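5. What the Success Rate Leaves Out

The numbers in Section 4 look good, and we do not trust them. This section covers the block sorting task on the Lemer cell and the failures that our own scoring script counted as successes.
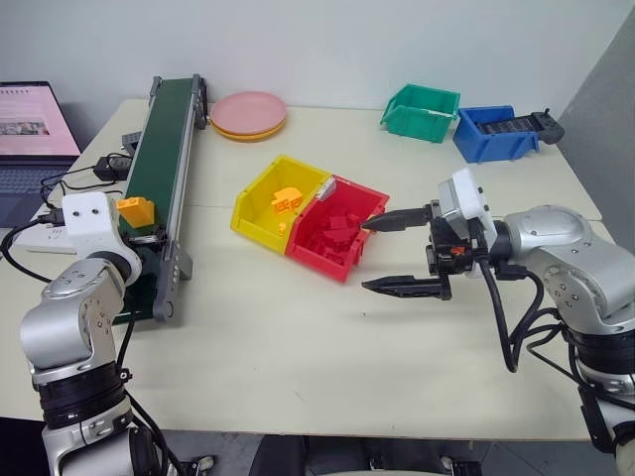
Figure 6. Two-arm sorting cell with conveyor. The yellow and red parts bins stand side by side in the center of the table, and the right gripper is open near the red bin.

5.1 Silent misplacements

The policy was run for 174 episodes. An episode was scored a success if the gripper reported closed on an object, the arm reached the bin pose, and the gripper then reported open. None of these three signals says anything about where the block went. We had assumed that a block released over a bin would fall into the bin. Samer Zein went back through the recordings by hand and found 13 episodes, all scored as successes, in which it did not. In most of them the block struck the shared edge between the two bins and came to rest in the wrong one. In the rest it bounced out onto the table.

Thirteen out of 174 may sound small. It is larger than the gap between our method and the Flenura baseline, and so the ranking given in Section 4 should be read with that in mind. We have not rescored the baseline runs, whose video was not kept. It would be convenient to suppose that the baseline suffered the same losses at the same rate. We have no evidence for that and do not claim it.

5.2 The grip signal

The second fault is in the closed signal itself. The gripper driver reports "object held" when the fingers stop short of their commanded width. A block wedged against a bin wall stops the fingers. So does the bin wall. In earlier work with this driver the signal was described as reliable, and we repeated that description in our own proposal without testing it. When we did test it, commanding 80 closures on the lip of an empty bin, the driver reported a held object in 30 of them. A policy rewarded on this signal can learn to pinch plastic, and we suspect that ours did so to some degree, though separating this from ordinary poor aim would take a better wrist force reading than we have.

5.3 Was it a safety problem?

The Zornilora safety layer, which limits joint torque and stops both arms on contact, never fired during any of the misplacements. It has been suggested to us that this shows the cell is safe. We think it shows that the threshold was set high enough to let work continue. Pinching a bin edge draws less torque than lifting a block at full reach, and the layer cannot tell one from the other. Had the thing between the fingers been a hand, the torque would also have been low at first. We did not test this case, and we would not accept a claim about it from anyone else who had not.

Lowering the threshold stopped the arms so often in normal sorting that the operators asked for it to be put back. It was put back.

5.4 Changes made

Success is now scored from a bin check after release, using the Nordin overhead view, with a person reviewing any episode in which the block is not found. The "object held" flag is still logged but no longer feeds the reward. We have not yet retrained the policy under the new scoring, and the figures in Section 4 are the old ones.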